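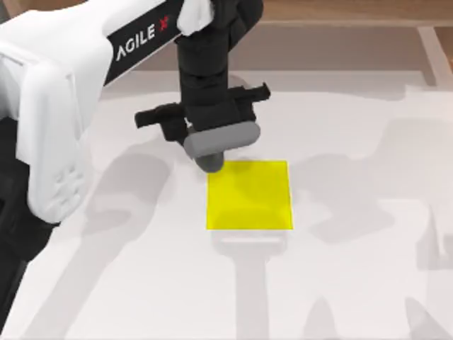 Taller de Manipulación Simulada de Clevuneck

El Taller de Manipulación Simulada de Clevuneck es un proyecto estudiantil de robótica adscrito a la Escuela Técnica de Clevuneck, en la región de Jirnodia. Se dedica a la programación de brazos manipuladores en entornos virtuales y al entrenamiento de políticas de control por imitación. Funciona como asignatura optativa durante el primer semestre y como club abierto el resto del curso.

Historia

El taller surgió como continuación de un seminario de cinemática impartido en la sede Le Roux de la escuela. En su primera etapa los estudiantes trabajaban con un manipulador plano de tres grados de libertad, modelado por ellos mismos, cuyo control se limitaba a seguir trayectorias predefinidas. El paso a un motor de física con detección de contactos permitió incorporar tareas de agarre y empuje, y obligó a reescribir la mayor parte del código anterior.

La matrícula actual es de 17 estudiantes, repartidos en equipos de dos o tres personas. La admisión exige haber aprobado álgebra lineal y un curso de programación; no se requiere experiencia previa en robótica.

Entorno de trabajo

Las prácticas se realizan en Prundum, un entorno desarrollado en el propio taller que agrupa las escenas, los controladores y las herramientas de registro. La escena básica consta de una mesa blanca de superficie lisa y un brazo articulado blanco y negro con el rótulo «AGILE X», provisto de una pinza en el extremo. Los objetos se representan mediante geometrías simples: placas cuadradas, cubos y cilindros de color uniforme.

Los ángulos articulares y la apertura de la pinza se registran en cada paso de simulación, junto con la imagen de una cámara virtual. El motor gráfico calcula también las sombras que los elementos situados fuera del encuadre proyectan sobre la mesa. En las primeras versiones las sombras estaban desactivadas —decisión tomada para reducir el tiempo de renderizado—, pero se reintrodujeron tras comprobar que los modelos entrenados sin ellas perdían precisión al variar la iluminación.

Ejercicios

El programa se organiza en cuatro bloques. El primero trata la cinemática directa e inversa. El segundo, dedicado a la aproximación, emplea como referencia una placa cuadrada amarilla: la punta de la pinza debe situarse sobre una esquina designada y mantener la posición sin tocar la placa. El ejercicio se repite para las cuatro esquinas y con distintas orientaciones del objeto. El tercer bloque introduce el contacto, con tareas de empuje y agarre, y el cuarto, la coordinación de dos brazos sobre una misma mesa.

Cada equipo genera sus demostraciones por teleoperación, con un mando de seis ejes o con el teclado. Un episodio se descarta si alguna articulación alcanza su límite o si la pinza atraviesa la superficie de la mesa, error frecuente cuando el paso de integración es demasiado grande. El archivo común reúne aproximadamente 3,000 episodios, de los cuales 600 corresponden al bloque de aproximación.

Evaluación

La calificación combina una memoria técnica y una prueba práctica. En la prueba, el controlador de cada equipo se ejecuta sobre posiciones iniciales que no figuran en los datos de entrenamiento, con un máximo de 700 pasos de simulación por intento. Se valoran el error final de posición, la suavidad de la trayectoria y el número de colisiones. Los controladores clásicos y los aprendidos se puntúan con el mismo baremo.

En noviembre se celebra una competición interna, abierta a antiguos alumnos, en la que se utiliza una tarea no publicada con anterioridad. Los resultados no afectan a la nota de la asignatura.

Limitaciones

El modelo de fricción de Prundum es uniforme para todas las superficies y no contempla objetos deformables. Tampoco reproduce la holgura de las transmisiones ni el retardo de los actuadores, por lo que los resultados obtenidos no se consideran transferibles sin ajuste a un brazo físico. La documentación del entorno incluye una lista de estas simplificaciones —revisada al inicio de cada curso— y los valores por defecto de masa, amortiguamiento y rigidez de contacto.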